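Councils should stop weighing our rubbish and start measuring its volume

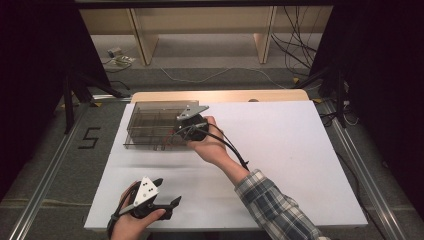 Laltham Council charges for kerbside collection by weight, and has done so since February. The 26 cents per kilogram rate is easy to explain and easy to audit. It is also tied to the wrong quantity. A collection truck on the Nurthorpe run reaches its volume limit well before its axle limit, so the cost of a trip is set by how much space the load takes up. Consider a clear plastic organizer box divided into small compartments, like the one on the white board in the photo. Empty, it weighs very little, yet it occupies the same space in a bin as a full one. Under the present tariff the household that throws it out pays almost nothing, while a household disposing of wet garden soil pays heavily for a load that barely covers the truck floor.

Chantelle Engelbrecht's submission to council proposed three bin sizes at fixed annual fees, the smallest at $119. Council rejected it on the grounds that residents would overfill. Moynihan has used fixed sizes for years and deals with overfilling by leaving the bin unemptied with a tag on the handle.

The weighing equipment costs $900 per truck each year to calibrate. That money should go toward smaller bins.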